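About Isonberg

Isonberg is an independent test bench for grippers, arms, wrist cameras and controllers. We compare equipment under fixed conditions and report what we measured. We do not sell hardware and we take no commission on it.

The company was set up by Damir Vidmar, who previously maintained pick-and-place lines and wanted comparison data he could not find in supplier catalogues. He still writes the test procedures and signs each report.

Most of our work is on two-finger grippers. A standard comparison runs to 300 grasps per unit, split between rigid parts and soft goods such as socks, cloths and padded envelopes. Soft goods get the larger share, as they show up differences in finger pad shape and closing force that a steel block will not.
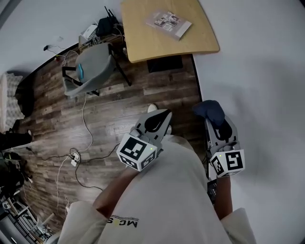
Hand-held units are tested alongside arm-mounted ones. The same operator works through the full object list with each pair, and position is tracked from printed markers. Trials in which a marker is lost for more than 100 milliseconds are logged separately and left out of the grasp results. They are still listed in the appendix.

Our results archive, Drollness, holds 1,596 completed runs, of which 851 concern soft objects. Clients receive the raw logs for their own equipment together with the report. The current procedure is called Zenum. It replaced Song in October, and results from the two should not be compared directly: the closing speed and the rest position of the fingers are both different.

Equipment for comparison can be sent to us with its controller, power supply and spare pads. Please include the firmware version in writing. We return everything in the state in which it was tested, worn pads included.

Page last revised 28th January.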